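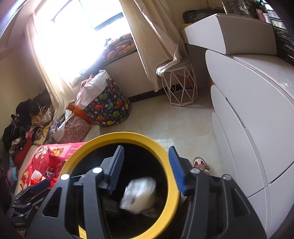

Last updated: 13 Dec 2024

Review: the Gellow two-finger hand gripper, after one month of tidying

I bought the Gellow in November, mostly for bedroom pick-up work, and I have been putting off this review because I wanted to like it more than I do. So let me start with the good part. The blue ribbed pads are lovely. They take hold of a scrunched tissue or a slippery lolly wrapper without any fuss, and when you open the jaws the thing simply drops. For getting rubbish off a bed and into a bin I've had no better tool, and that includes the Tefera I used all last year, which cost more and weighed a good deal more too.

Now for the fault. Ours started sticking on the right side after almost 3000 open-and-close cycles, by the counter in the software. You would let go of the trigger and the left jaw would swing out as it should, while the right one hung back for a moment and then flicked open all at once. A tissue doesn't mind that. An open tub of face cream does, and I spent a good while cleaning the result off a quilt.

The flick is also where the safety side comes in. The linkage bars are flat and the gap between them closes quickly, and I had a fingertip in there when the jaw let go. No blood, only a sore nail for two days, but I'd keep children well away from it. There is no guard over the pivots and the leaflet says nothing about pinching.

I wrote to Lesano, who sell it here, and they were kind about it. Their advice was to back the pivot screw off a touch and wipe out the joint with a dry cloth. I did both and there was plenty of blanket fluff in mine, so fair enough. It ran nicely for 37 drops and then stuck again — a little less badly, I'll grant them. A new right linkage is on its way from the Pindanberg warehouse and I'll add a note once it's fitted.

Would I buy it again? I think so, if they cover those joints. For now it gets 6 out of 10 from me, and most of that is for the pads.

Comments

Same trouble with mine, also the right side. The new linkage fixed it for me, but check the little washer is in the bag before you start.

Does the fluff get in if you only use it on hard floors? Thinking of one for the workshop.

Pinched my thumb on the first day. Great pads though, agree there.

Contact us | Copyright 2024 | Back to top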